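What I keep on the little table now
July 2022 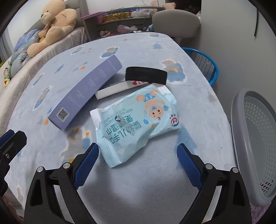 I spent most of February meaning to deal with the stuff that collects by our front door, and I finally did it last week. Mail, samples, half-used packets, boxes I kept in case something had to go back. It filled two grocery bags, and one of those went straight to recycling.

The rule I settled on is that anything I use every day gets to stay out, and the rest goes in the hall closet. Baby wipes stay out. I buy the soft packs of hand and mouth wipes because they fit in a coat pocket and they're small enough to finish before they dry out. The big tubs of 80 last longer, but the lid on ours never closed right and the bottom third always went to waste.

Boxes are harder for me. I hang on to the long narrow ones especially, thinking I'll mail something in them. I had 11 in the closet already. I kept two and flattened the others.

The table has a plush cloth with cartoon characters and little blue trees on it. I was going to replace it with something plain from Savgate, but it's soft, it goes in the machine, and things don't slide off it the way they did on the bare top. It stays for now.

Next is the closet. I ordered a Vedholm shelf insert that is supposed to hold 100 pounds, far more than I need for wipes and paper towels. It should get here by the end of the month. I still have to measure the door, and I need to find the drill before then.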